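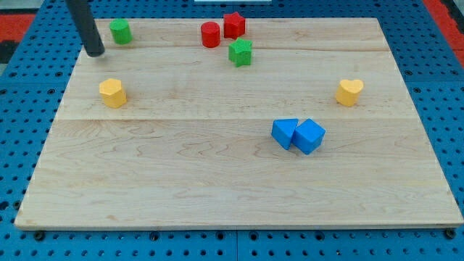 *Stijn Van Damme and Karlijn Bosman*

# Chapter 14: Teaching by Demonstration

A robot arm can be given a task in two broad ways. An engineer may write out each motion in code, or a person may carry out the task through the arm while the machine records what is done. This chapter deals with the second way. It assumes that the reader has completed the chapters on joint coordinates and on gripper control.

Sorting colored blocks on a wooden board is a common first exercise. The shapes are simple, but they place different demands on the operator. A cylinder may be approached from any side. A star or a heart must be approached with more care, and two blocks that touch, as the blue ones do, leave no room for a finger between them. The operator must decide whether to separate them first or to grasp from the outer faces.

## 14.1 Two Methods of Demonstration

In **hand guiding**, the operator holds the arm and moves it through the task. The joints are set to give way under light force, and their positions are stored at fixed intervals. The method is easy to learn, although the operator's hands may block the view of the work.

In **remote control**, the operator moves a separate device and the arm follows. The Skillow trainer used in the laboratory sections of this book supports both methods. Its manual refers to a single recorded attempt as an *episode*, and we adopt the term.

## 14.2 What Makes a Useful Episode

The data set for this chapter contains 579 episodes of block sorting. Before recording their own, students should review several of them at half speed and note the following:

- where the operator pauses before closing the gripper
- how high a block is lifted before it is carried
- whether the same block is approached in the same way each time

Long pauses deserve attention. A learning program that copies them may stop at the same point and fail to continue. Section 14.3 describes how pauses are marked and trimmed.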